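About the Barbosa School of Hospitality and Household Management

Home > About us > Our school

The Barbosa School was founded to give young people and adult learners a sound training in hotel, catering and household work. It began with 13 students in rented rooms above a bakery. Today 192 students are enrolled across our full-time and evening courses, and the school occupies its own building on Skemum Road.

Our founder, Dalva Fagundes, had managed hotel dining rooms for many years before she turned to teaching. She held that service work deserved the same careful instruction as any other trade, and that students should learn it from people who had done it for a living. Every member of our teaching staff has worked in the trade before joining us, and most keep up some paid work in it during the summer months.
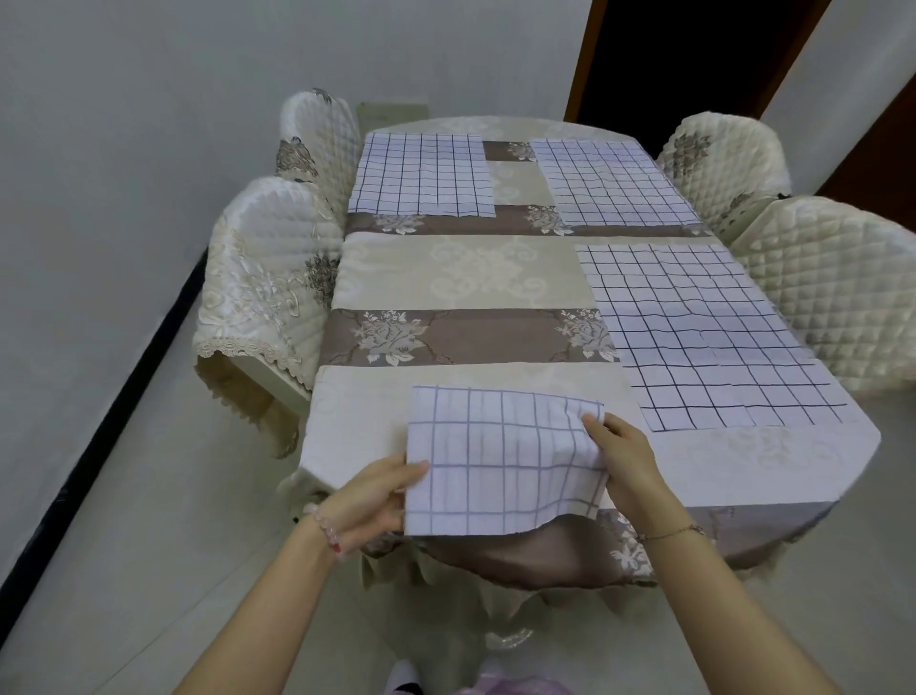 The full-time certificate lasts 40 weeks and is open to anyone aged sixteen or over. Students take classes in food preparation, table service, laundry and linen care, housekeeping, stock keeping and basic accounts. In the spring term they go out on placement. Placements are arranged by Valdir Rezende, Head of Employer Relations, who visits each student at least once during the term. Our longest-standing placement partners are the Dendden hotel group and Brimusico Catering, both of which take students every year.

Evening courses run from 6.30 p.m. and are intended for those already in work. They cover the same subjects in shorter units, which may be taken in any order and counted towards the full certificate.

The school is governed by a board of 7 members, chaired by Solange Gilbert. The board meets each term, approves the budget and appoints the Principal. Two places on the board are kept for former students, who serve for three years.
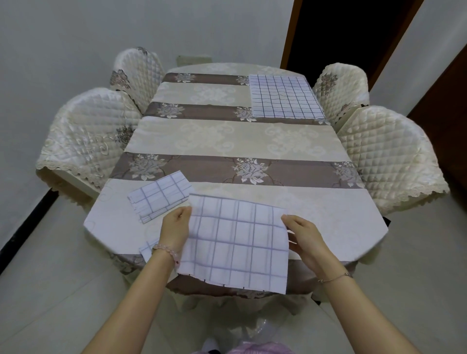
Ivone Rangel has been Principal since the move to Skemum Road. Under her direction the school has added a second teaching kitchen, lengthened the library's opening hours and set up a hardship fund for students who would otherwise be unable to meet the cost of uniforms and travel. Applications to the fund are treated in confidence and may be made at any point in the year.

Admissions are handled by Mortimer Begay. Applicants are asked to complete a short form and attend an interview, and no earlier qualifications are required. Those who have been out of education for some time are welcome to sit in on a class before applying. The main intake is in September, and applications for it open in April. Late applications are considered where places remain.

Former students may continue to use the library and the job notice board free of charge. A current address should be left with the school office.

Filed under: About the school | Governance | Admissions

Contact the school office | © Barbosa School of Hospitality and Household Management | Back to top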